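Ornix recrute un technicien ou une technicienne de maintenance pour ses pinces manuelles à deux doigts. Date limite de candidature : 13 septembre 2019.

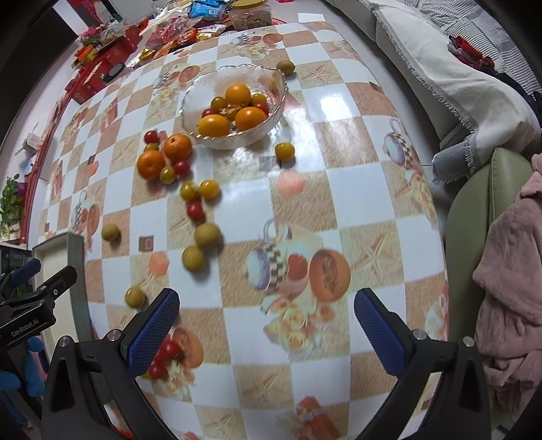
Ornix — Service Maintenance et Étalonnage

La personne retenue contrôlera le serrage des vis, l'écartement des doigts et l'état des garnitures bleues quadrillées. Elle remplacera les pièces usées et tiendra le registre des 43 pinces du parc. Les essais de préhension portent sur des fruits de petit calibre, oranges et tomates cerises notamment.

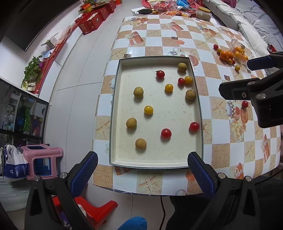 Par Yolanda Cabello, responsable du service

Une formation en mécanique ou en mécatronique est exigée — la connaissance du banc de réglage Clilell serait appréciée. Des déplacements sont à prévoir sur les lieux d'essai, y compris chez des particuliers. Prise de poste en février. CV et lettre de motivation sont à adresser au service.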